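About us

Plurkach makes small drawer units and tabletop storage for homes, classrooms and offices. We also repair and refit older units, our own and other people's. The workshop is in Ovosside, behind the old bus garage, and the entrance is on the side nearest the footbridge.

The business was started in 2000 by Olaia Cabello, who had been mending office furniture for a school supplier and had a garage full of odd drawers with no cabinets to put them in. The first things she sold were cases built to fit those drawers. Customers then came back asking for drawers to fit their cases, and most of our work has been one or the other ever since. Olaia still does the quotes and still runs the bench on the mornings when we are short.

What we make

We have 2 ranges. Kasten is the plainer one, a single case with a single drawer, meant for a desk or a shelf. It can be stacked if the feet are taken off. Jimell is the one people tend to know us for. It is sold in parts, so you can buy a case now and add to it later, or swap a drawer front when you are tired of the old one. Both come in light and dark finishes and we are happy to mix them. Plenty of customers ask for a pale case with a dark drawer, and white handles go with either.

Handles are fixed with two screws from the inside. We use the same spacing on everything, so a handle bought from us years ago will fit a drawer bought from us this month. If you have a unit by another maker, measure between the centres of the holes and send us the figure before ordering.

How we work

Every unit is put together by one person from start to finish. The case is squared up first and left overnight. The drawer is fitted the next day, taken out, eased if it needs easing, and fitted again. Handles go on last.

Assembly and checking are done on plain tables with a felt pad under the work. The pad saves the finish when a case has to be turned over, and it stops a drawer sliding off while you are pulling at it. We brush the pads down often, as a bit of grit will mark a dark drawer quicker than anything else in the building. 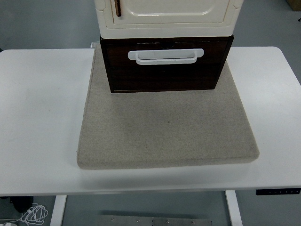

We check that the drawer runs without catching, that it sits level with the front of the case when shut, and that the handle doesn't turn or rattle. Each drawer is opened and closed 60 times before it is signed off. It is a dull job and we share it out. Anything that sticks goes back to the bench with a note saying where.

Scratches are dealt with before packing. Small ones on a dark finish can usually be waxed out. On a cream case they can't, so the panel is rubbed down and done again.

Repairs

Bring the whole unit if you can, including the drawer that works. We can't judge the fit from one part. Common jobs are loose handles, split drawer bottoms, worn runners and cases that have gone out of square after a house move. We will tell you if the repair is going to cost more than the piece is worth to replace, and the decision is then yours. Repairs left uncollected for 2 months are moved to the back store, so please ring before you come for an old one.

We do not strip painted furniture and we do not take in wardrobes or anything that needs more than one person to lift.

Schools and offices

A good part of our trade is sets of drawers for classrooms. We can supply them numbered or with a label holder on the front, and we keep a record of the finish so that later orders match. Please order by the end of May if you need delivery before September. The workshop closes for the last part of July.

Visiting

The front room is open from nine until four. You can try the drawers, take away samples of the finishes and leave repairs at the counter. There is space for two cars outside. If both are taken, use the lay-by past the footbridge and we will come out and help you carry.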